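T-shirt folding

T-shirt folding is the practice of reducing a T-shirt to a smaller, flatter shape for storage, transport or sale. It is performed in most households, usually by the same person each time. Methods differ in speed, in the final size of the bundle, and in how strongly their supporters feel about the others.

Origins

The T-shirt spread as an undergarment in the early twentieth century and was at first folded like any other underwear, meaning badly. Shops later wanted neat stacks with the print facing up, and store folding has shaped home folding ever since, including in homes that have no customers.

Common methods

The square fold, also called the store fold, lays the shirt face down, brings both sides to the middle with the sleeves tucked back, and doubles the length once or twice. It looks well on a shelf until someone wants the shirt at the bottom.

The file fold makes a small upright packet that stands in a drawer like a card in an index. A half-empty drawer defeats it.

The ranger roll turns the hem inside out to form a cuff, rolls the shirt down from the collar and locks the roll inside the cuff. It survives being thrown, and its users tend to demonstrate this.

The pinch fold takes hold of the shirt at the shoulder and at a point halfway down, crosses the hands and shakes. Skilled folders finish in a couple of seconds. Learners should allow an afternoon.

Folding boards

Hinged boards produce shirts of identical width. The Heltia, a three-panel plastic model, was sold mainly to shops, while the cheaper Zotby was sold to parents as a way to interest children in laundry. It interested them in the board. 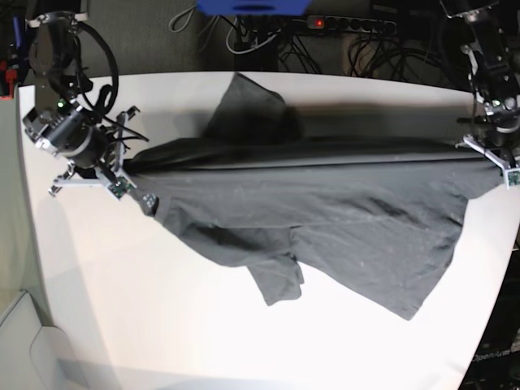

Creasing

A fold left in place for months becomes a crease, and cotton holds one more firmly than polyester does. Pulling the cloth snug before the first fold prevents most of the small wrinkles, though the large ones are the fold itself. Printed shirts are best folded clear of the design, as thick ink cracks along a sharp line.

In competition

The Wuvis Open, a folding contest held each December, gives entrants 24 shirts and a judge with a ruler. Lamai Kongkaew won it twice using the square fold, to the open disappointment of the pinch folders. Her pamphlet, Ruangrit, runs to 152 pages, of which the chapter on sleeves is the longest. A second pamphlet, on fitted sheets, was announced and has not appeared.

See also

Ironing
Sock pairing
The chair in the bedroom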